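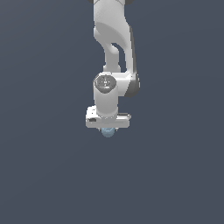

4. What shoppers did when the name over the door changed

4.1 Getting hold of the receipts

I should say at the start that I never planned to write a paper about grocery stores. I was interested in brand names and what people are willing to forgive them, and then Varkov bought the Prukance chain and kept the old name on half the stores while it repainted the other half. You don't get handed a comparison like that very often! Same owner, same warehouses, same prices on the shelf (I checked, more on that below), and two different signs.

The data come from a household panel that Brenda Heywood has been running for years out of what used to be a mail room. Families send in their paper receipts, or pictures of them, and get a little store credit for their trouble. After I dropped households that had moved, or that had stopped sending anything in for more than a month, I was left with 569. All of them had bought something at a Prukance store at least once before the sale went through. I call the ones near a repainted store the new-name group and the ones near an unpainted store the old-name group, and I'll try to stick to that, though I know I slipped in an earlier draft.

The window I look at is 90 days on each side of the day the sign came down. For the old-name stores there was no sign to come down, so I used the date from the nearest repainted store. Rogelio Lagman argued with me over this for most of June. He wanted the date the sale was announced instead, and he has a point, because people read the news and some of them surely knew who owned the place long before anyone climbed a ladder. I ran it both ways. The announcement date gives a smaller drop and a messier one, and it goes in the appendix.

4.2 Spending and visits

So, did people leave? Some did, and they mostly did it quietly. Households in the new-name group made fewer trips after the change, while the old-name group went on shopping much as before. What surprised me is that the basket on each trip barely moved. I had expected people to keep dropping in for milk and take the big weekly shop somewhere else, and that pattern is hardly there. A family that came back at all came back and filled the cart the way it always had.

The second thing is which shelves took the hit. Store-brand goods fell more than anything else in the new-name stores, and this is where it gets interesting, at least to me, because the store brand was called Lüthi both before and after. The jars had the same labels. Only the building had changed. National brands on the same shelves held up pretty well, and fresh produce wobbled for a few weeks and then settled down. I take this to mean that shoppers lean on the store's name to vouch for goods they can't judge from the label, and when the name goes, the goods lose their backing even if they came off the same truck.

Figure 4 belongs with this section. The full table of spending by aisle is in the appendix, with the old-name group in the left-hand columns.

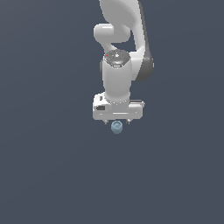 Figure 4. White robot arm against a plain gray background (computer rendering).

4.3 Was it just prices?

This was the first question I got from everyone, including my sister. If Varkov had nudged prices up in the repainted stores, there would be no puzzle and no paper. Augustina Antwi put together a price list of everyday items from the receipts themselves, matching product by product and week by week, and we found no gap between the two groups worth talking about. Coffee went up in both. Eggs went up in both and came down again in both.

Promotions are harder. A receipt shows you the discount somebody got and says nothing about the one they walked past. The new-name stores ran an opening offer, a coupon for 2 dollars off the next visit, and the old-name stores had no such thing. If anything that should have pulled people in, so the drop in trips I report is probably too small. I left the coupon weeks in the main results and took them out in a second run, and the story is the same, only a bit stronger.

Then there's parking. Three of the repainted stores had part of the lot fenced off while the work went on, and Damian Koller, who reads everything I write with a pencil in his hand, wanted to know whether people were simply annoyed about that. Fair enough. With those stores taken out, the drop shrinks a little and stays clearly there.

4.4 Who came back

Older households came back sooner. I had bet the other way – I figured the long-time customers would be the ones holding a grudge – and I lost lunch over it. When I look at the short survey we mailed with the receipt envelopes, a lot of the older shoppers wrote that they still call the place Prukance and always will. One lady wrote that it had been three other things before that and she had never bothered to learn any of them.

Households with a Tullia store within walking distance were the slowest to return, and plenty of them hadn't returned by the end of my window. That fits with plain old convenience. I can't tell you whether they came back later, as the panel switched to a new receipt form shortly afterward and the store codes don't line up. Hanneke Vermeulen is working on a way to match the two, and she thinks it can be done for most of the towns.

One caution on size. The sample is small once you split it by age and distance together, and a few of those cells are thin enough that one family going on vacation shows up in the average. I resampled the households 1000 times to get the ranges in the appendix, and for the age split they're wide. I'd trust the direction and go easy on the exact number. The split by aisle is on firmer ground, and it's the one I use in the next section, where I turn to the Lüthi goods on their own.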